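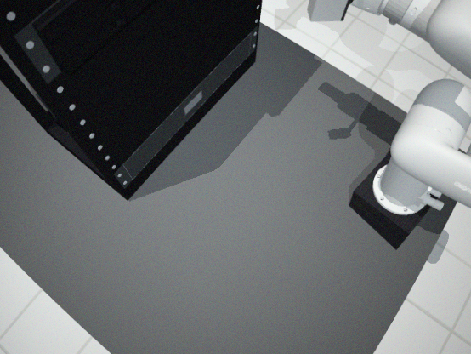
Rendered view of the tall black cabinet on the gray tabletop.

Viltora Reading Room progress report
For: Heather Merrick
From: Saskia Wihongi
2024-02-08

Hi Heather,

You asked for something shorter than last time, so I'll try (no promises!). The big news is that the oral history collection is in much better shape than it was when I last wrote. We now have 1,078 recordings with a proper catalog entry, and Keegan Te Moana has been working through the Hinds tapes, which were the ones I was dreading. A lot of them had two interviews on one side and no names on the label, so he's been ringing families and playing bits down the phone. Lovely calls, mostly, but they take all morning.

Transcripts are slower. We have 100 finished and checked, and I had hoped for more by now. The trouble is the old farming words. Our typists are great, but three of them spelled the same plow part three different ways, and Mereana Sheehan has started a word list so we can stop arguing over it. She'd like to print it as a little booklet one day. I said let's get to April first.

Money next. The grant is nearly 30 percent unspent, mostly because the second tape deck came in cheaper than the quote and we haven't paid Jutska for the last batch of transfers yet. Their bill should land this month. I'd like to move $4,000 from equipment over to transcription, if you're happy with that. A quick yes by email is plenty for our records.

The listening afternoons are going well! People bring a cake and a cousin and stay until we turn the lights off. Lachlan Kinnear played his grandmother's interview about the flood year, and two people in the room remembered the same night, so we recorded them too. That adds to the pile, I know, but I wasn't going to stop them.

One thing is still stuck. The permission forms for the school interviews were signed for use in the building only, and we want those online. Mereana has drafted a new form and I've sent it to the families we can find. For the rest, I think we keep them off the website for now and let people come in and listen.

Still to do before April: finish the Hinds tapes, pay Jutska, get the search page working on phones, and pick a date for the open day. Keegan wants a Saturday-style crowd with a sausage grill out front, and I'm coming around to it.

Call me if the budget line looks odd.

Saskia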